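Vornus Hand-Held Gripper Set
Set-Up Guide, Section 4: Showing a Sorting Task by Hand

By now you should have both grippers charged, paired with the Calasero recorder and sitting comfortably in your hands. If the status light on either one is still blinking, please go back to Section 3 and finish pairing first. It only takes a few minutes, and it will save you a good deal of head-scratching later on.

In this section you will record your first real task: moving small soft things, such as hair ties and scrunchies, between a tray and the surface beside it. We like this one for beginners because the pieces are forgiving. They don't roll away, they don't break, and if you drop one on the floor you can simply pick it up and carry on with your day.

Before you start

You will need a shallow tray or board, a handful of hair ties in different sizes and thicknesses, and a flat place to work. A bed is fine, and so is a rug or a low table. Smooth out the worst of the wrinkles, and leave enough room on both sides for your elbows - they travel farther than you might expect.

Caution: Keep fingers, loose sleeves and long hair away from the linkages while the jaws are closing.

Recording the task

1. Set the tray within easy reach and scatter the pieces on it and next to it. Please don't line them up neatly. The robot will meet them in all sorts of positions, and your recordings should look the same way.

2. Take one gripper in each hand and hold them open above the tray. Press the record button on the right-hand grip and wait for the short double beep.

3. Bring one gripper down over a piece. For a thin tie, close the jaws on one side of the ring and let the rest of the loop hang free. For a bulky scrunchie, open wide and take a good fold of the fabric.

4. Lift the piece clear of everything around it before you move sideways. Dragging tends to bring the neighbors along.

5. Carry it to its new place, lower it until it touches, and open the jaws slowly. Pause there for a moment, then move your hand away.

6. Go on to the next piece, changing hands whenever it feels natural. When you are finished, press the button again and set both grippers down.

Note: If a piece slips, leave the recording running and pick it up again. A slip followed by a calm second try is well worth keeping. If you stop for something else, though, such as a phone call, discard that recording and begin a new one.

How many recordings to make

Plan on 24 good recordings before you run the first training pass, and mix the pieces up between each one. The recorder holds 193 at a time, so there is no hurry to transfer them. Try to keep your speed steady and a little slower than your everyday pace. Quick swings blur the view from the gripper, and Calasero will mark those stretches in yellow when you review them.

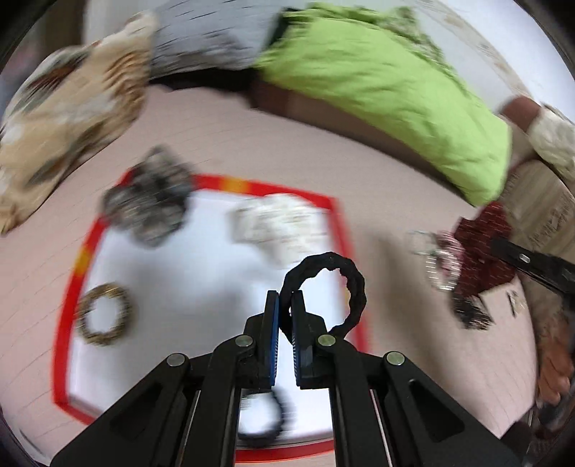 Once you have a set you are happy with, connect the recorder to your computer and choose Review from the main menu. Watch each recording through at least once, trim any idle time at the beginning and end, and then save the set under a name you will recognize next week. Section 5 picks up from there with training.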